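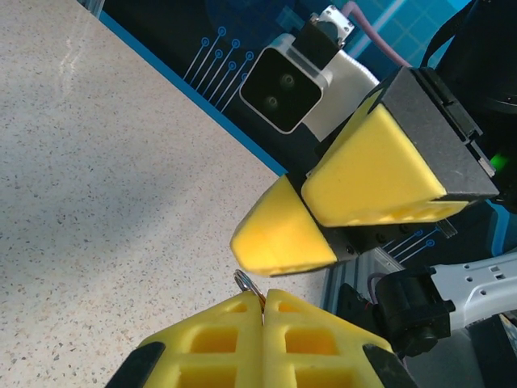
Small paper goods and keepsakes: sorting and storage

Empty the drawer completely before sorting. Key rings go on one hook or in one shallow dish. A split ring that has opened past its own wire thickness will not close again -- discard it.

Books and clip-art collections with soft covers should lie flat, largest at the bottom. A cover that has started to curl needs 28 days under an even load. Standing it upright on a shelf makes the curve worse.
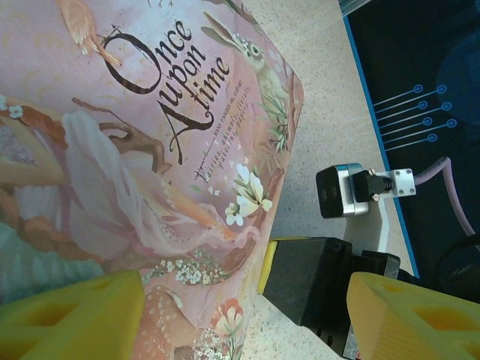 Place a sheet of plain paper between printed covers. Heavy ink can stick under load, mostly in June and later when humidity rises. The Mulora shelf liner is too soft for this; it leaves a texture.

Decorated boxes are stored with the lid on. Keep the load on top below 4 books. Wipe printed lids with a dry cloth only.

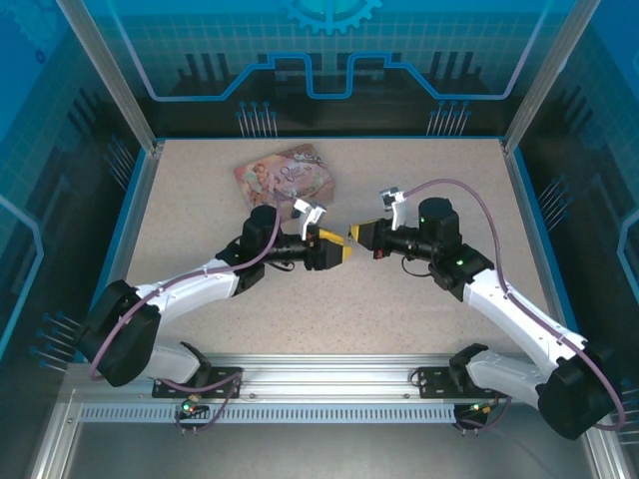

Valbona Halilović writes that she drops the limit to two books for any box with a separate lid, and that her lids have stayed square.

That is a reasonable margin for thin board. Crinkled bags and wrappers are a different case. Press out the air, fold the top over twice and clip it. Do not put weight on a bag with anything in it. 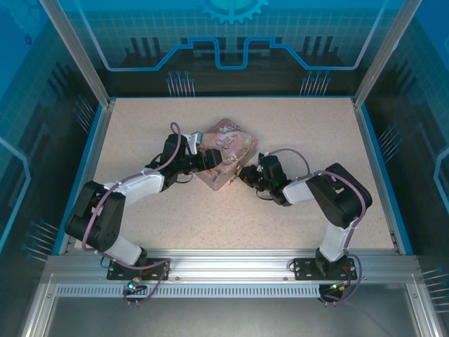 Pink bag with pale floral and swirl pattern.

Label each container on the short side -- pencil on a Priltix tag is enough -- and recheck the drawer at the change of season.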